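Small Business Term Project -- Final Report
Case: Handing over a family firm without selling to the highest bidder. Flooring and joinery supply, Krawczyk, Honetden

1. What we set out to do

The assignment was to pick a local business that changed hands, or is about to, and work out what it meant for the people left working there. We picked Krawczyk because one of us worked in the yard two summers ago and they said yes to interviews. Most places didn't reply.

Question we settled on in October: does the staff buy-in at Krawczyk actually change who decides things, or only who gets the dividend? The first version of the question was way too big (succession in the whole trade) and got cut after the midterm review.

2. Background, short

Krawczyk sells flooring, trim and interior doors, mostly to small contractors. Two sites: the main yard in Honetden and a trade counter on the other side of the river. 18 people on the payroll. The founder's daughter took over the day to day, then decided she didn't want to own it outright either. Options on the table were a sale to Flekano, the bigger regional chain, or a gradual transfer of shares to staff. They went with the second.

Flekano's offer was higher. We were not given the number and stopped asking.

3. Method

Interviews, 9 in total. Seven staff, the outgoing owner, and Iwona Kalinowski, who runs the trade counter and sits on the new staff board. Each one lasted as long as the person had, some were on a lunch break. Notes by hand, typed up the same evening, or in one case a week later, which shows.

Also read: the staff handbook before and after, the board minutes they let us see, the short guide to the share plan. No financial statements. That's a real gap and section 6 comes back to it.

All the order and approval records came out of Vetgate, the system they use for purchasing. The export was a mess -- dates in two formats, supplier names spelled three ways -- and cleaning it took longer than the interviews did.

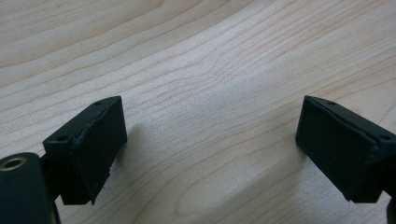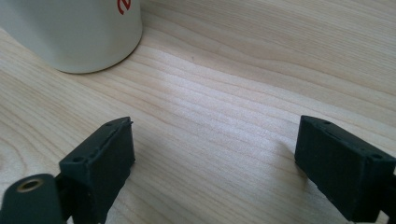
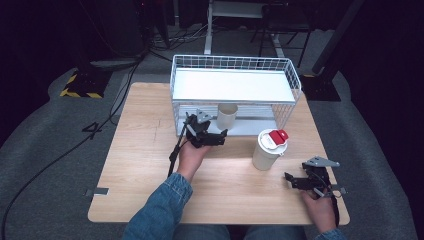 A light wood tabletop.

4. What we found

Purchasing changed the most. Before, anything over a small limit went to the owner's desk and sat there. Now the yard lead and the counter lead can both sign. Vetgate shows the typical wait for a sign-off going from 10 days to 2. We checked that twice because it looked too good. Part of it is just that fewer requests get made late in the month.

Hiring hardly changed. Still the office manager and whoever is around. Several people we talked to thought the staff board would have a say in it and were suprised it didn't.

Pricing -- mixed. The counter has more freedom on discounts, the yard doesn't. Kalinowski put it like this: "I can knock something off a door but the guys in the yard have to call me to knock something off a floor." She didn't seem to think it was a problem. Two of the yard staff did.

Shares. Most staff could tell us they had them, fewer could tell us what happens to them if they leave. The guide does cover this, on the last page, in pretty dense wording. A newer hire had never seen the guide.

Meetings. More of them. Everybody brought this up without being asked. The board minutes get pinned up by the time clock, but only at the main yard.

5. Discussion

So, who decides? Our answer is that buying decisions moved down and the rest mostly stayed put. The share transfer and the new sign-off rules came in at about the same time, and we can't fully seperate them. A privately owned yard could have changed its approval limits too. Still, the owner told us she would not have done it without the transfer, so we count it as at least partly an effect.

The gap between the two sites was not something we were looking for. It came up in the third interview and then kept coming up. If we started over we'd build the questions around it.

6. Limits

Small sample, one firm. People knew their boss had approved the interviews. No numbers on profit. The Vetgate data before the changeover is thinner than after, so the wait times are not a perfect comparison. Also no delivery drivers, they were out every time we came by.

7. Suggestions for the firm

Pin the minutes at the counter too. Rewrite the last page of the share guide and hand it to new hires in week one. Decide on one discount rule for both sites, or write down why there are two. Put drivers on the list for board elections -- right now the notice goes up after they leave in the morning.

Interview questions and the cleaned purchasing table are in the appendix. Coding sheet to follow.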